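课程讲义(参观教学单元)

# 柔性物料抓取:开放日参观与演示要点

本讲义供选修“机器人操作基础”的学生在参观前预习、参观后复习使用。参观安排在八月的一个星期四,地点为 Kotutia 自动化实训中心,由该中心与 Cukon 公司共同承办。全程包括安全说明、主厅演示、分组观摩和集中讨论四个环节。请各位同学携带本讲义入场,并在页边空白处作记录。

## 一、教学目的

前几周的课程以刚性工件为主。对刚性工件而言,只要已知其形状与位姿,抓取点便可预先计算,误差主要来自定位和标定。织物、软管、薄膜一类的柔性物料则不同:同一件物品放下两次,外形往往不一致;夹爪一旦接触,外形随之改变。参观的目的,是使学生在现场观察这一差别,并将观察结果与第四讲中的接触模型、第五讲中的视觉反馈联系起来。

参观结束后,学生应能完成下列各项:

- 说明针织物在自重作用下形成褶皱的主要因素;
- 比较外部固定相机与腕部相机在抓取任务中的适用范围;
- 指出演示流程中由程序自动完成的步骤和由操作员干预的步骤;
- 就一种日常纺织品提出抓取方案,并说明方案可能失效的情形。

## 二、场地与安全规定

实训中心主厅分为观众区与作业区,两区之间以地面黄线为界。演示进行期间,任何人不得越过黄线。分组观摩时,每组由一名带队教师陪同,经讲解员示意后方可进入作业区外侧通道。

入场者须遵守以下规定:

1. 长发应束起,围巾、挂绳及松散衣物应收好或存放于入口处的储物柜。
2. 不得触碰示教器、急停按钮及任何线缆。讲解员专门邀请学生操作时除外。
3. 允许拍照,不得使用闪光灯。闪光会干扰视觉系统的曝光控制。
4. 听到连续蜂鸣时,应立即停止走动,留在原处等候指示。

背包请统一存放。往届曾有学生将背包置于通道内,影响了设备转运,请各组组长入场前再次提醒。

## 三、演示内容

主厅演示共分 2 个部分,均在 Mwaipopo 试验平台上进行。该平台供教学和短期课题使用,控制程序由实训中心自行维护,布料规划模块采用 Dova 软件包。

### (一)织物的提起与放置

第一部分以织物为对象。程序先由上方视角估计布料的大致范围,选取一处隆起的褶皱作为候选抓取点,夹爪从侧面接近,合拢后缓慢提升。提升高度设定为 145 毫米,到位后暂停,由程序判断布料是否在爪中,再决定继续搬运或重新抓取。

请注意观察接近阶段的速度变化。夹爪进入布料附近后明显减速,目的是减少推挤。若指尖先将褶皱推倒,原有的候选点即告失效,系统须重新取像。初次观摩者容易把这一停顿误认为故障,实际上它是流程中的正常等待。

腕部相机随夹爪一同运动,所得画面与固定相机差异较大。夹爪本体长期占据视野的一部分,背景则随手臂姿态不断改变。下图可与课堂上使用的固定视角图像对照阅读。

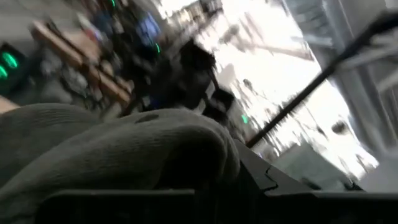
图 1 腕部视角下的灰色针织物与黑色夹爪,背景有明显的运动模糊。

阅读图 1 时,请留意两点。其一,近处的织物仍能辨认出细密的罗纹,远处背景则已严重模糊,因此在此类画面中,以背景特征推算相机位置并不可靠。其二,窗口一侧亮度过高,细节几乎全部丢失,而织物下部的褶皱处于较深的阴影之中。同一画面内明暗相差如此之大,自动曝光难以兼顾两端。第五讲所述的区域测光方法,即针对这种情况提出。

关于褶皱的高度估计,讲义第五讲给出的公式假定光照均匀。在靠窗工位上,这一假定不成立。学生在课后计算中应单独说明光照条件,不得直接套用原公式。

### (二)折叠与整理

第二部分在同一平台上演示单次对折。程序将布料平铺后,提起一侧边缘,沿弧线移至对侧。弧线的最高点与布料宽度有关:过低则布料在台面上拖行,过高则下垂部分摆动,落点难以控制。实训中心目前采用的参数适用于宽度不超过 640 毫米的布料,更宽的布料需要双臂配合,不在演示范围之内。

讲解员将分别以较快和较慢两种速度执行同一动作。请记录两次动作中布料边缘的偏移方向,并结合第四讲的摩擦模型作出解释。记录时应写明布料种类,针织物与机织物在受拉后的回弹差别较大,两者的数据不应混合比较。

## 四、分组观摩

观摩在 302 室进行,各组按入场顺序轮换。室内设有一台可手动引导的机械臂,学生可在讲解员监督下体验示教过程。每人操作一次,其余成员负责记录。

操作时应以双手扶持手臂末端,动作平缓,避免突然转向。示教轨迹将被保存并随即回放,请比较回放与本人预期之间的差异。多数初学者会在接近物体时反复调整,这些细小的往复动作同样会被记录下来,回放时可以清楚看到。

观摩记录至少应包括:

| 项目 | 记录要求 |
|---|---|
| 物料 | 种类、初始摆放状态 |
| 接近方向 | 自上方、自侧面或斜向 |
| 抓取点 | 边缘、角部或褶皱顶部 |
| 相机位置 | 固定、腕部或两者并用 |
| 结果 | 完成、部分完成或中止,并注明中止原因 |

“结果”一栏只填写本人所见。对原因的推测请写入备注,并与观察内容分开。

## 五、讨论题

集中讨论在观摩结束后举行,各组选择其中两题准备发言。

1. 以褶皱顶部为抓取点有何便利?遇到多层堆叠的布料时,这一策略可能带来什么后果?
2. 腕部相机视野中始终可见夹爪。这一固定的参照物能否用于标定或检测?试举一种用法,并说明其限度。
3. 强背光条件下,调整工位朝向、加装遮光帘与修改曝光参数三种办法各有何代价?若只能选取一种,应如何取舍?
4. 夹爪的台阶状轮廓与尖锐棱角可能勾挂针织物。设计软质指套时,应如何兼顾摩擦力与布料的安全释放?
5. 判断“布料是否在爪中”可以依据图像、夹爪开度或受力。三种依据在何种情形下会相互矛盾?

讨论不要求得出统一答案。评分时主要考察论据是否来自现场观察,以及能否正确引用课堂所学的模型。

## 六、作业与提交

参观报告以个人为单位撰写,观摩记录表以小组为单位提交。报告正文应包含演示流程图一幅、抓取方案一份以及对图 1 所示光照问题的分析。流程图须自行绘制,不得以现场照片代替。

抓取方案可任选毛巾、袜子、枕套或针织衫为对象,内容包括接近方向、抓取点的选取规则、提升后的检测方法和失败后的处理步骤。方案中如采用双臂,应说明两臂的先后次序以及避免相互碰撞的措施。

引用现场讲解内容时,请注明“参观记录”及所在环节。平台参数以本讲义所列为准,与讲解员口述不一致时,应在报告中同时列出两者,并提请任课教师核对。

因故未能参加参观的学生,可申请观看演示录像后补交报告。录像不含 302 室的示教环节,补交者应另作第四讲课后第二题,以替代观摩记录表。

## 七、预习材料

- 第四讲讲义:接触与摩擦,重点阅读布料拖行一节。
- 第五讲讲义:视觉反馈,重点阅读区域测光与运动模糊两节。
- Kotutia 自动化实训中心入场须知,随本讲义一并发放,签字后于入场时交回。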